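Household machines > General talk
Thread: Can a machine fold a jumper yet?

putgate_radu
Tuesday, 21:14
Good evening to all. My sister in law says that in two years we will not fold any clothes at home. I say ten years at least. So I would like to collect opinions here, but please from people who have tried something with their own hands, not from people who watched one film about it. I put two pictures of what I mean by a difficult job. It is a knitted jumper on a soft blanket, and I think this is much harder than a towel on a table.

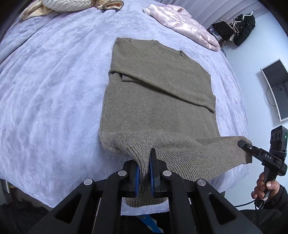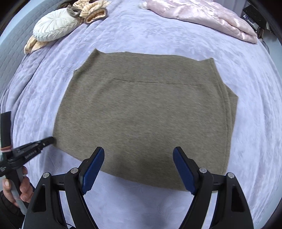
Same kind of chore in both, the olive-brown knit on the lavender cover.

Radu Dumitrescu, Putgate

semska_fan
Tuesday, 21:40
You are too pessimistic, Radu. At our shop in Gornari we have a folding machine for shirts since July and it does 300 pieces in a shift. One person feeds it and one person takes away. It costs money, yes, but the work is done.
Virgil

zamfira_a
Tuesday, 21:52
Virgil, you wrote yourself that one person feeds it. So who takes the shirt from the heap, finds the collar and turns it the right way? For me this is the chore. The folding is the easy end.

Look at the first picture, at the ribbed part at the bottom. When it is pinched in the middle, the ribs all run together and a piece hangs down below. A person feels with the fingers if she has one layer or two. I do not know how a machine should know it.

semska_fan
Tuesday, 22:05
With a sensor. This is a solved thing in industry.

zamfira_a
Tuesday, 22:09
Solved for paper and for sheet metal. I worked eleven years in a knitwear finishing room and I did not see it solved for wool.

TraianZ
Tuesday, 22:31
I am a bit between you. The second picture shows the jumper quite flat, with the sleeves out of sight, and with a start like this I believe a machine could finish the fold. Two edges, a clear shape, the colour very different from the blanket. The first one is another story. There is a sleeve across the upper part and the cuff is coming out from under it. If you want to have it square you must first decide where this sleeve goes, and I think the deciding is what costs the time.

Also I would not forget the blanket. It has long wrinkles and it moves with the jumper if you pull. My wife folds on the bed always and she holds the blanket with her knee, without thinking of it.

roxana.st
Wednesday, 07:48
I read this before work, so only short. I tried the Semska home folder at the fair, the one that looks like a chest of drawers. You must clip each piece at the front by yourself. T-shirts were good. My cardigan it refused two times, and the third time it gave it back as a kind of sausage. The man at the stand told me that thick knits are "not in the present programme". The price was 4000 and I went home and folded the sausage myself.

semska_fan
Wednesday, 08:15
A fair is a noisy place and the machine was perhaps not adjusted. I would not judge from one cardigan.

roxana.st
Wednesday, 12:20
Agreed, but I have only the one cardigan.

putgate_radu
Wednesday, 19:03
Thank you for the answers. Traian, your point about the sleeve is a good one, I did not think about it in this way. I measured myself yesterday with the kitchen clock: one week of washing for four persons, 415 seconds only for the knitted things. So for me it is not even a big saving. The socks are the worse punishment.

Virgil, can your machine in Gornari take a jumper if somebody lays it flat in front of it? If yes, I change my ten years to seven.

semska_fan
Wednesday, 20:37
I asked the foreman today. Thin ones with no buttons, yes. Thick ribbed hem, he says it gets caught at the second plate and they have stopped trying. I still say five years.

zamfira_a
Wednesday, 20:44
Please write the five years down somewhere, I will come back and read it.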